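Pre-screening walkthrough, Kurtuluş (2000 remaster), Leltach Cinema, Screen 2
Checked by Joaquín Urrutia, Tue 24 February
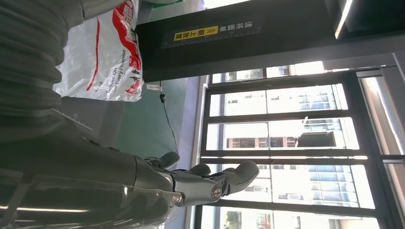

1. Exit lights - OK. Left-hand one flickers. I was told in January it would be fixed.

2. Aisle strips - PASS, barely. Row F is dim. Anyone coming in late during the night scenes will find the step with their shin.

3. Seats - 72 checked, 8 taped off. The form from Wellari says "minor wear." A seat that tips you forward is a fall hazard, so I crossed that out.

4. Fire extinguishers - OK, tags current.

5. Projection booth - FAIL. Cable run across the doorway again. The cover is supposedly on order. I'd like to see the order.

6. Sound level - not signed. Distributor's notes call the battle reel "immersive." I call it loud, and I want a meter reading before the Q&A crowd sits through it.

7. Stage for the cast Q&A - HOLD. Rurncombe says the riser takes 10 people. No load plate that I could find - show me the paperwork or keep it to the director and two actors.

8. Lobby doors - OK both ways.

Recheck 5, 6 and 7 before doors open.
J.U.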